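Juma wrist-view tools: data card
February | by the Vallari tooling group

Juma reads wrist camera streams, labels each frame, and passes the labels to the Stirkow controller. This release has 162 episodes with soft, flexible objects. Frames are sorted into two folders.

1. hold/ The object is between the fingers. Glare near the pads is common, so mask it before you run the rope segmenter. 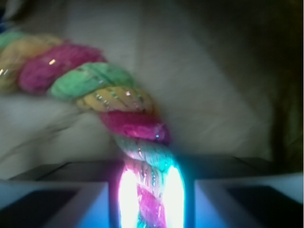
2. blur/ Edges are too soft for the contour step. Color still works as a rough cue for a striped rope, and the bright pads can be used to find the fingers.

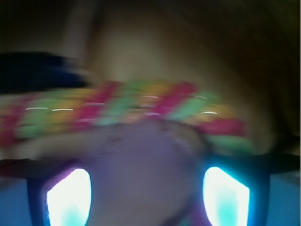 The default blur cutoff is 41. Frames scoring under it skip pose estimation, and the planner keeps the last good pose for up to 3 frames. To change this, edit blur_min in juma.yaml.

We use cookies to remember your settings.

Related
- Pattinasarany planner README
- Stirkow controller: release notes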